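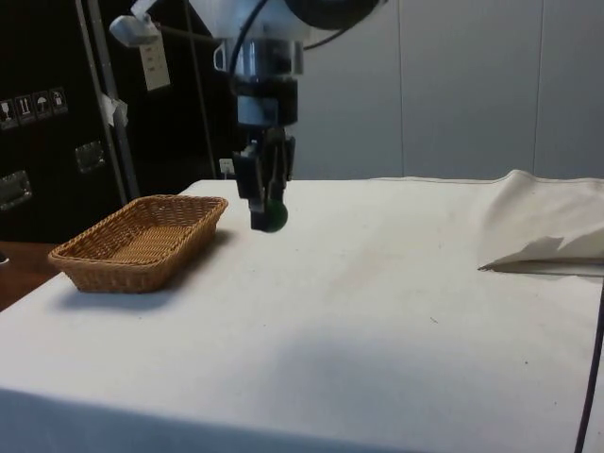
The Flirkon arm with the green ball in its fingers.

I've been at Jillerico for four years now, picking and packing small parts in the Marsden building, and I don't think I've ever been as keen to get in of a morning as I was this August. We have a robot arm! It lives in the side room for the time being, over a table with a white cloth on it, and it spends its days with one small green ball and one wicker basket.

I know how that sounds. My sister laughed for a good minute. But pick something up, move it across, let go in the right place: that's my job, more or less, and I did it 2,532 times in July (we all get our numbers on a slip, mine's on the fridge). Watching a machine have a go at the same thing made me notice how much my own hands do without asking me.

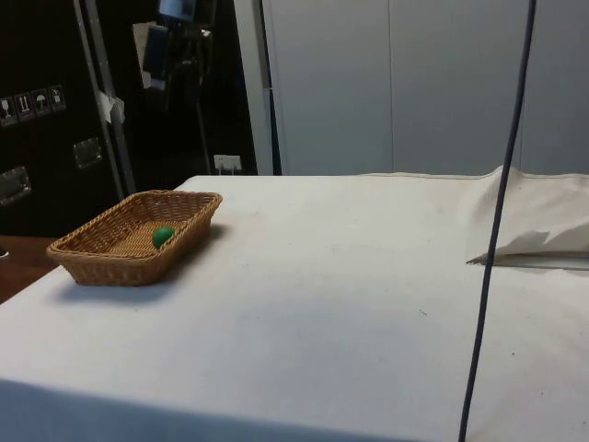 Ball in basket. I may have clapped.

The plan is for the arm to take over the small repeat picks, the ones that go from tray to tote all afternoon. There are 38 lines on that list so far and I'd happily wave off every one of them, especially the rubber feet, which come in bags of 400 and get everywhere. My wrist has been grumbling about rubber feet since last winter.

What stays with us is the odd stuff: mixed orders, returns, anything that needs a proper look before it goes in a box. A couple of people on lates are worried about hours, and I don't blame them, I asked the same question at the 2.30 meeting. We've been told in writing that no shifts go this year. I'd like to see next year in writing too.
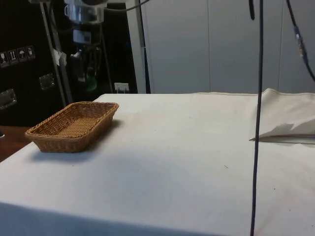
Learning to be the teacher

The bit I didn't expect to enjoy is the training. Stamell, who are setting it all up, wanted packers on it as well as their own engineers, so I put my name down. You place the ball, you place the basket, you start a run and write down how it went. Then you move things and go again. By the second afternoon I was arguing over where the basket should sit, and they changed the sheet to match what I'd said!

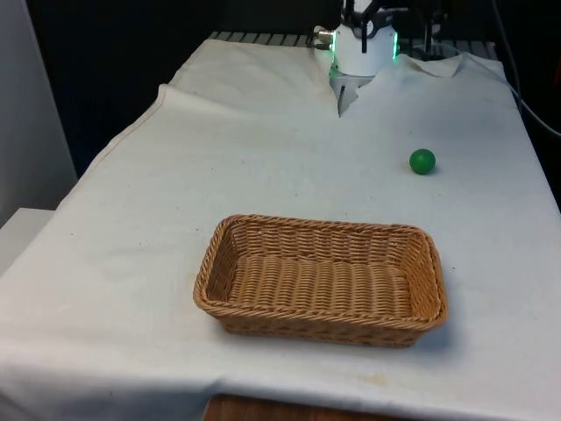 What I've asked for next

Real parts, please. Brackets first, then the bagged stuff, then something awkward with a cable on it. I've also asked for a stop button at elbow height and a stool, and the stool has already come. It's blue and it squeaks.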